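Sunday, December
Gifty Issahaku

Stain trial on stone offcuts, continued. Perrin sealer, second coat on at 14:00, left 30 minutes, buffed off with a dry cloth. Dripped lemon juice, coffee and tomato juice on sealed and bare halves. Coffee wiped clean from the sealed half. Lemon etched both. The sealer does not stop acid, so stop expecting it to. Tomato left a faint ring on the bare half only.

Offcut 1177 has an old resin fill that took the sealer unevenly. Exclude it. Poultice on the coffee mark tonight, covered with film.
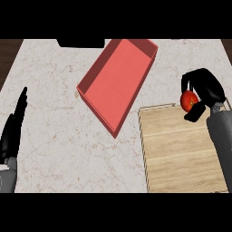
Repeat lemon at shorter contact times before ordering more Perrin.

Comments

Yaw Baidoo: Was the lemon fresh or bottled?

Gifty Issahaku: Bottled. Will run fresh too.

Ohemaa Sulemana: Leave the film vented or it won't dry.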